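Progress report, personalized favors line
To: Aurelio Escobar
2025-06-25

Hi Aurelio,

You asked for the long version this time, so get yourself a coffee. I'll start with the wrappers because that's where most of your money went.

The Valcárcel order is in and cut. We settled on the heavier matte stock for the chocolate bar overwraps, the one you liked when we met, and I'm so glad we did. The glossy one looked great flat on the counter and then cracked along every fold once it was on a bar. The matte folds cleanly and takes the dark inks much better (the navy was coming out nearly purple before, and brides notice navy!). I have enough paper for the summer, plus a little left over for mistakes, and I do make mistakes.

Sales first, then the headaches. Since the last report we've shipped 1,317 wrapped bars across 41 orders. Most of those were bridal showers, with a handful of baby showers and one retirement party that wanted a fishing theme, which I had to draw from scratch. I've kept the fish. It's now a design anyone can pick, and two people already have.

Repeat customers are the part I'm happiest with. Of those 41 orders, six came from people who had bought from us before, usually for a sister's or a cousin's party. I haven't spent a cent of the grant on ads for them, they just wrote to me.

Now the Daris templates. The plan we agreed on said I'd have 19 designs up in the shop by now, each with the name, date and short message fields working so people can type in their own wording and see it before they pay. All 19 are up. The preview works on every one except the long skinny mint-roll label, where any name over a dozen letters runs off the side. For now I check those by hand and email the customer a proof. It's slow but I haven't had a bad one go out.
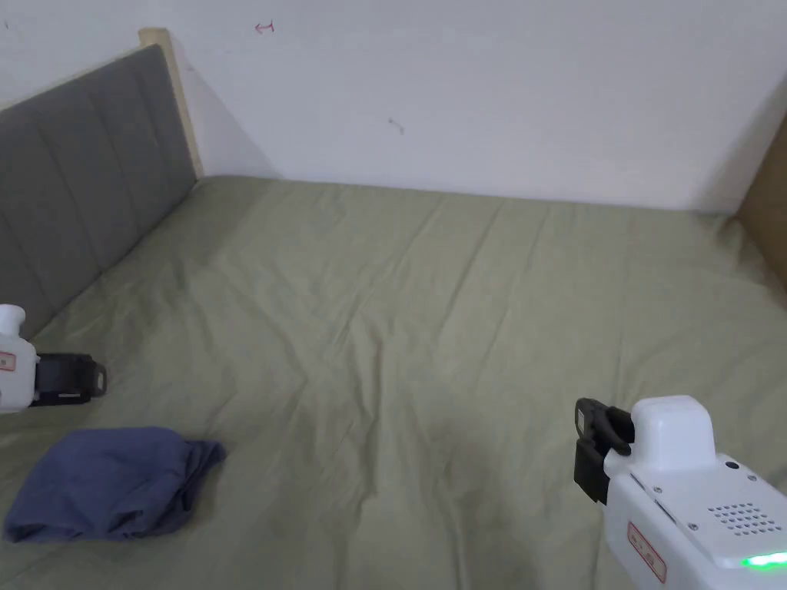
The other thing customers keep asking for is a proof of everything, even when the preview is fine. I get it – you're paying for your daughter's name to be spelled right. So I've started sending one with every order and I ask for a yes back before I print. It adds a day. I've changed the wording on the shop page so the shipping time includes that day, and the "where is my order" emails have dropped off a lot.

Okay, headaches. The foil supplier, Prodier, changed their silver in June without telling me. The new sheets are thinner and a shade grayer, and they tear at the corners if you pull them snug. I had a whole batch wrapped before I saw it, and I redid the ones that looked tired. Prodier took back the unopened packs and gave me a credit, which I'll put toward gold and rose gold. Meanwhile I've bought silver from Diser, a bit pricier per sheet but it holds a crease. I'd like to stay with them for silver if you're okay with that line going up slightly. I'll send the two price lists separately so you can see for yourself.

Heat is the second one. Chocolate in the mail in summer is a nervous business, and I've paused shipping assembled bars to the hottest states until fall. Those customers get the flat wrappers and foils in a kit, with a folding sheet, and buy the bars at their own store. I expected complaints! Instead a few people said they liked doing it with the bridesmaids, and the kits cost much less to mail. I'm going to keep selling them year round.

I did go over on shipping boxes. The ones in the budget were too deep, the bars slid around inside and I was stuffing them with more paper than product. The new ones are shallow and fit a dozen bars side by side. I moved money out of the "trade show table" line to pay for them, as we said I could, and there's still enough there for one show.

What I haven't done yet: the party favor tags (designed, not printed), the Spanish versions of the shower wrappers, and the photos for the mint tins. The Spanish ones are next. I have the translations back and just need to fit them in, since the phrases run longer than the English and the script font gets cramped. I may swap the font on those and leave the rest alone.

For the next stretch I'd like to get the mint-roll preview fixed properly, put the tags on sale, and try a small wedding set with matching bar wrappers, tags and water bottle labels. I've had people ask for bottles to match and I keep making them as one-offs, so I may as well price it.

Two things I need from you. A yes or no on Diser for the silver, and whether I can use what's left of the ad money on a sample pack I can mail to party planners. I think planners would order again and again if they could hold one in their hands, but it's your call. Receipts are in the shared folder, sorted the way you asked.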